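Foro Taller y Automatización > Compras y presupuestos

¿Pinzas de mano primero o brazo completo desde el principio? Presupuesto corto

Publicado por Lilia el 24 de septiembre de 2021

Hola a todos. Estoy montando la lista de compras para un puesto de manipulación sobre mesa y tengo el presupuesto que tiene todo el mundo, o sea, uno que da risa. La idea es grabar demostraciones con pinzas de mano, a dos manos, y más adelante pasar esas tareas a un par de brazos. Jefatura quiere que compre los brazos ya, porque los brazos salen bien en las visitas.

Lo que tengo apuntado hasta ahora: dos pinzas de mano con su cámara, una mesa de madera clara, cables de repuesto y una partida de "varios" de 1.000 euros que ya me miran con sospecha. Kernthorpe me ha pasado una oferta por el conjunto completo, brazos incluidos, en un PDF de 13 páginas en el que el precio aparece en la última y en gris clarito. Emow vende las pinzas sueltas, pero no contesta a los correos con lo que yo llamaría entusiasmo.

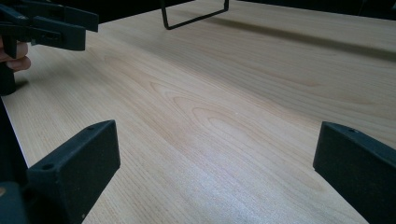
¿Conviene pedir dedos de recambio en el primer pedido?
Conviene, y más de un juego. Los dedos son lo que más golpes se lleva y lo más barato de toda la lista, y un pedido suelto a los dos meses cuesta más en portes que en plástico.

Eso me lo respondió el comercial y, viniendo de un comercial, me sorprendió lo razonable que suena. Mis dudas de verdad son otras: en qué orden compro, qué se me está olvidando y si alguien ha conseguido que le aprueben los accesorios sin tener que llamarlos de otra manera.

Gracias de antemano.

Tai

Pinzas primero. Llevo dos puestos montados y en el primero lo hice al revés, así que hablo desde el rencor. Compramos los brazos, llegaron en sus cajas preciosas y estuvieron cinco meses haciendo de perchero mientras decidíamos qué tareas queríamos que hicieran. La garantía, por cierto, corre igual aunque el brazo solo sujete abrigos.

Con las pinzas de mano empiezas a trabajar la misma semana. Te enteras enseguida de si la mesa es demasiado baja, de si los objetos caben entre los dedos y de si la persona que graba aguanta una hora seguida sin odiarte. Todo eso son datos para la segunda compra, y salen baratísimos comparados con descubrirlo con un brazo atornillado.

Lo que falta en tu lista:

Cables. Más largos de lo que crees. Mide desde el equipo hasta la mano más lejana, con el brazo estirado, y súmale un buen margen. Un cable justo tira de la pinza y acaba apareciendo en todas las grabaciones como un actor secundario.

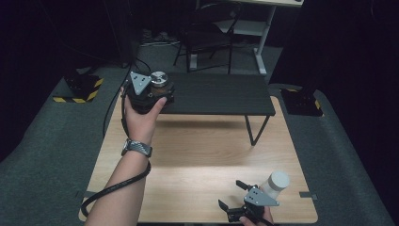 Y ya que estamos con cables, pide también algo para sujetarlos al antebrazo o a la mesa. Cuesta cuatro duros y hay que ponerlo en el pedido, porque luego ir a comprarlo con dinero de caja requiere más firmas que el brazo.

Cinta de suelo. Si vas a tener bases o postes alrededor de la mesa, márcalos desde el primer día. La cinta amarilla y negra es fea, pero las espinillas del personal también entran en el presupuesto, solo que por otra partida.

Objetos para las tareas. Botes, tapas, soportes, lo que vayas a mover. Compra duplicados idénticos de todo, porque el fabricante cambiará el tapón justo cuando lleves la mitad de las grabaciones. Mi última lista tenía 53 líneas y la mitad eran cosas de supermercado. El departamento de compras me llamó para preguntar si estaba abriendo una cafetería.

Luz. Una mesa clara brilla bastante con según qué lámpara. Prueba con la que tengas antes de comprar otra, y si hace falta, difusor.

Sobre el conjunto de Kernthorpe: pídeles el precio desglosado. Si no quieren desglosarlo, ya sabes dónde está el margen. Y pregunta por el plazo de reparación por escrito. "Rápido" no es un plazo.

En cuanto a los accesorios, en mi centro pasan todos como "puesta en marcha". Suena inevitable y nadie pide detalles.

usuario_invitado

Nosotros compramos todo de golpe y bien. Depende de lo que quieras hacer.

mesa_coja

Discrepo un poco con Tai. Si tu dinero caduca a fin de año (el nuestro caduca siempre, como los yogures), separar la compra en dos fases puede dejarte con pinzas y sin brazos para siempre. Lo que hice yo fue negociar un único contrato con dos entregas: pinzas y recambios ahora, brazos cuando yo avise, precio cerrado. Tardaron en aceptarlo, pero lo aceptaron.

Y otra cosa que no he visto en la lista: horas de persona. Alguien tiene que ponerse delante de la mesa con una pinza en cada mano, repetir la misma tarea toda la mañana y luego revisar lo grabado. En mi primer presupuesto ese alguien costaba cero y resultó que era yo.

Lilia

Gracias a los dos (y al invitado, por los ánimos). Me quedo con el contrato en dos entregas y con lo de "puesta en marcha", que ya he copiado tal cual en la solicitud. Emow sigue sin contestar. Si alguien tiene un teléfono que cojan, que me escriba por privado.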